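Visit to the Fedoruk open day, Madcombe

On Friday I went with my colleague Kirsten Frandsen to Madcombe, where Fedoruk opened its workshop to visitors. We run a small kitchen for 104 school lunches, and we wanted to look at Flaria, their training package for two-handed robots. The doors opened at 10 and the coffee was very good.

Oleksandra Pavliuk made the introduction. Flaria is sold as a simulator with ready tasks, and the customer can later move the learned tasks to a real machine. The basic licence has 20 kitchen tasks, the full one has 137. She spoke quickly, but she gave us a printed sheet with the prices, and this I appreciated.

After this we sat at the screens in the second room. The task I was given has a basket, a blue tray and some tableware on a white table, and the two black hands work over them.
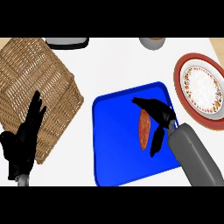 I could stop the program at any moment and change the speed. The fingers are drawn with good care, the food is more simple. Maksym Mykhailiuk, who wrote many of the tasks, told me that a customer can send measurements of his own dishes and they will be added in two weeks. It costs 100 euros for each dish – for us too much, as we have many kinds of bowls.

Kirsten asked how the program deals with wet or slippery food. The answer was that friction can be set by hand for each object, but the good values must be found by trying. I would like to see a list of recommended values in the manual. At present there is only one page on it.

Lunch was at 12.30, in the yard. We left before the talk of Zakhar Karpenko on service contracts, so I cannot report on it. The trial version runs until the end of January and I have asked for one copy.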